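Plain White Desks Are Good for You

I've had it with office desks that try to be interesting. Our floor at Drevine got new furniture in June 2021, and Lakshmi Warrier wanted walnut tops with built-in shelves (878 dollars apiece!). I argued for the plain white ones, and I'd argue for them again tomorrow. A shelf is just a spot where old mail goes to live, and I say that as a person who once kept 14 mugs on one.
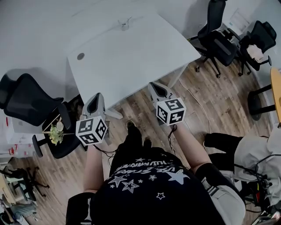
A white desk with a grommet hole, and black chairs nearby.

My one complaint is cables. One little hole in the top can't do much about a white cord running over the floor, and I'd happily pay extra for a tray underneath. And chairs, oh boy, chairs turn into tables the second you leave them empty! Greenery on the seat, coats on the back, you know how it goes. I still say keep the desk bare and let the chairs suffer. Lakshmi still wants her walnut.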